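Knockout (electrical)

A knockout is a partly punched disk in the wall of an electrical enclosure, left attached so that it can be removed where a cable or conduit needs to enter. It is one of the few manufactured features whose whole purpose is to be broken by the customer. Knockouts occur in junction boxes, breaker enclosures and meter housings, in metal and in plastic, and are usually round.

In a metal box the disk is held by one or two small tabs. The installer strikes it with a screwdriver and a hammer, bends it back and forth with pliers until the tabs give way, and then looks for it on the floor. Concentric knockouts offer several diameters in one place. The theory is that the installer removes only as many rings as the fitting calls for. In practice the outermost ring often leaves with the others, and a reducing washer must be bought.

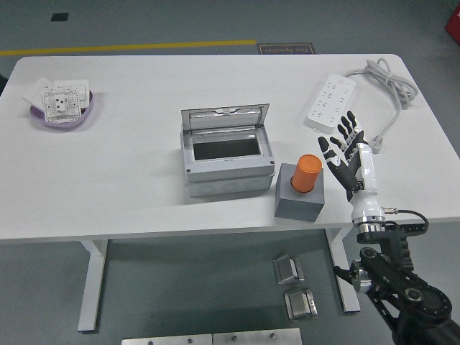

Plastic enclosures replace the tabs with a thin web of material around the circle. The web can be tapped out or cut with a knife, and it cracks readily in cold weather, sometimes along a line of its own choosing. Position matters more than beginners expect. A light gray box with a flip-up transparent lid, for instance, may carry its knockout circles in a row along the lower section of the front face, an arrangement that suits cables arriving from below and annoys anyone whose cables come down from the ceiling. Such a box is best turned over in the hands a few times before it is screwed to anything.

An opened knockout with nothing in it has to be closed again with a plug or blanking cap, as an unused hole admits dust, insects and fingers. Where a cable does pass through, a connector, grommet or gland protects the sheath and takes up strain. Bare cable dragged over a raw edge is a familiar finding in older garages.

The removed disks are known in the trade as slugs and have no agreed use. The electrician Dolores Tillman kept hers in a coffee can and had 2000 of them when she retired. A hardware store in Pudthorpe declined the can as a donation. It was later used to hold a door open.

See also: Cable gland; Conduit fitting; Junction box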